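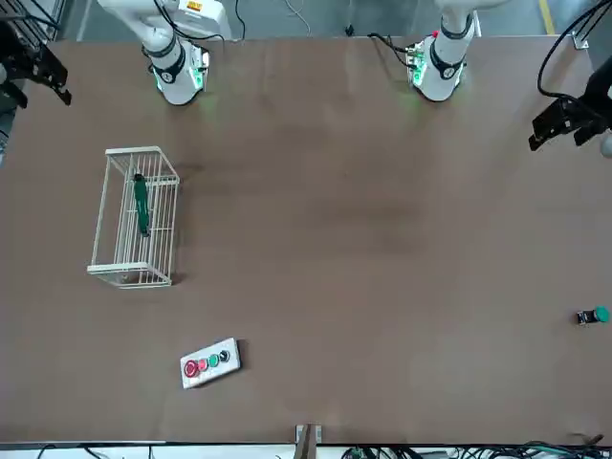

Section 2. Before You Order: Planning a Two-Arm Table

I wrote this part after I'd already bought things in the wrong order, so please read it with your wallet closed! Everything here is for the Brimik bench kit.

1. Measure your floor, then your table. Leave room on every side for yourself and a chair.

2. Price the table top before the arms. I paid Peeters $345 for mine, delivered on a Tuesday, and it was the cheapest thing on the list.

3. Write down every cable you'll need (power, data, the lot) and add clips and ties. My cable line came to $100 and I'd planned on zero.
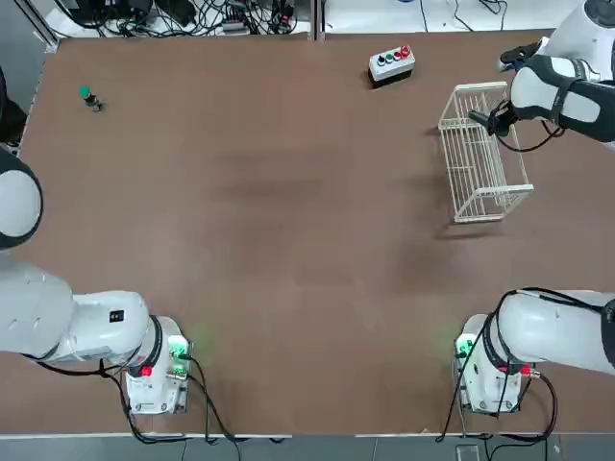 Right gripper at the rim of the empty wire basket.

Note: Baskets and button boxes are cheap, so buy spares now and save yourself a second shipping charge.

4. Decide on grippers. Mine came from Nakero at $696 for the pair, and I'd put that money aside before thinking about extras like a Mistness cover set. Ask what size of part you really want to pick up. Something like the little teal button on its circuit board takes up very little room next to two open fingers, so if your parts are that small, ask the seller about narrower fingertips before you pay.

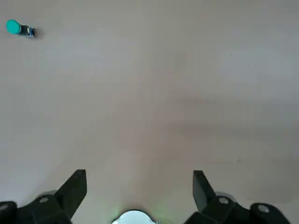

Fingertips are the item I'd budget for twice, one set to use and one in the drawer. Ask for the price of a set by itself, too, as some sellers only quote the whole gripper. Flat black plates like these are what I'd start with, and you can get fancier later on.

Caution: Don't order mounts until you know how thick your table top is.

5. Plan your power. Count the plugs on your list and buy a strip with a few outlets left over.
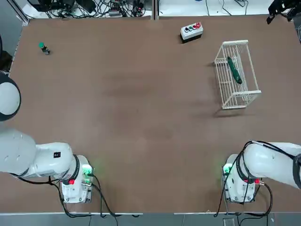 Both arm bases with their green lights on, power strip past the far edge.

6. Put the whole list in one order if you can, and keep the receipts with this guide.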